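Jaxon Desjardins
April 27, 2023

Okay, thread about the blue cloth, because I promised some of you I'd write this up and then kept folding instead. 1/17

Blue cloth, cream upholstery. The whole thread is about these two. 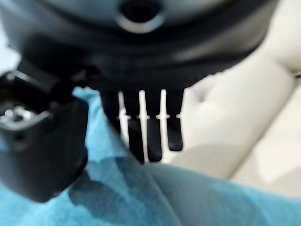 Blue on cream, laundry day.

2/ Background for anyone new: I do a big fold once a week. Everything comes out, everything gets piled on the cream seat, and I don't get to sit down until the seat is clear again. It's a dumb rule and it works on me like a charm.

3/ Mélanie Lemieux (hi Mélanie!!) asked me last week why I don't fold on the table like a normal person. Fair question. The table is too hard and too slippery. Upholstery has a little grip to it, so the cloth stays where you put it while you go hunting for the corners.

4/ Also the table has my taxes on it — still. We're not discussing the table.

5/ So, how I fold a plain cloth. Shake it out first, a real shake, arms all the way up. Half the wrinkles people blame on the dryer are from grabbing the thing in a ball and dropping it in a heap. I do two shakes and a snap.

6/ Then find one long edge and lay that down straight. Forget the other three sides for now. I used to try to line up all four corners in the air and I looked like a guy fighting a kite.

7/ Once the long edge is straight, smooth outward with the flat of your hand, middle to ends. Fold in half toward you. Smooth again. Fold in half the other way. If it's a small one you're done, if it's a big one go in thirds after that so it fits the shelf.

8/ Somebody's going to say "just roll it." I rolled everything for a year! Rolls are great in a suitcase. On my shelf they slide out and land on the floor every time I pull one from the bottom, and I ALWAYS want the one on the bottom.

9/ Color talk. I switched to blue for the everyday stuff when I moved to Gridville, and I'd do it again tomorrow. White shows everything and I was rewashing things that were perfectly clean except for one coffee dot. Blue is forgiving. Blue and I have an understanding.

10/ The one catch with blue near cream is dye. New dark or bright cloth can leave color on light upholstery if it goes down damp. I wash anything new by itself twice before it gets near the seat, and I rub a wet white rag on a corner to check. If the rag picks up color, back in it goes.

11/ Ask me how I learned that one. (August, a navy towel, a landlord's chair in my old place. I paid for the chair.)

12/ Cleaning the cream stuff, since three of you asked in the replies: vacuum with the brush end first, every time, before anything wet touches it. Then a barely damp cloth, patting, never scrubbing. Check the tag for the cleaning code before you use any spray. W means water-based is fine, S means solvent only, and X means put the bottle down and stick to the vacuum.

13/ My measurements for a mild mix on W fabric: 500 ml of cool water and a tiny squirt of clear dish soap. I make it in an old jar, shake it, and only use the foam off the top. Let it dry with a window open. It takes longer than you want it to.

14/ Storage! I finally bought shelf dividers after putting it off all winter. Got the Berge ones, 5 of them, and they keep the stacks from leaning into each other. Before that I had one giant soft avalanche that I opened the door on very slowly. I looked at a Motex bin set too but it was a touch too deep for my closet and I'm not sawing anything.

15/ Replies roundup so far: one person irons their dish towels (respect, I could never), one person owns 174 cloth napkins and won't say why, and Mélanie says her trick is to fold while on the phone with her mother so both things get done at once. I tried it with mine and ended up folding the same towel for 20 minutes while hearing about her neighbor's fence.

16/ If you only take one thing from this: pull stuff out warm and deal with it then. I know, I know, everybody says it. But the loads I fold right away take me one podcast, and the ones I leave overnight take two and a bad mood. I put a timer on my phone now, labeled GO GET IT, and it yells at me from the kitchen.

17/ Next thread is fitted sheets. I've got a method, I've got a backup method, and I've got a third one where you shove it in a pillowcase and close the closet — tell me which you want first and I'll get to it this weekend.

Edit: yes, the jar mix works on the seats in my car too, I did the back ones last month. Same deal, check the tag, start in a spot under the headrest where it won't matter.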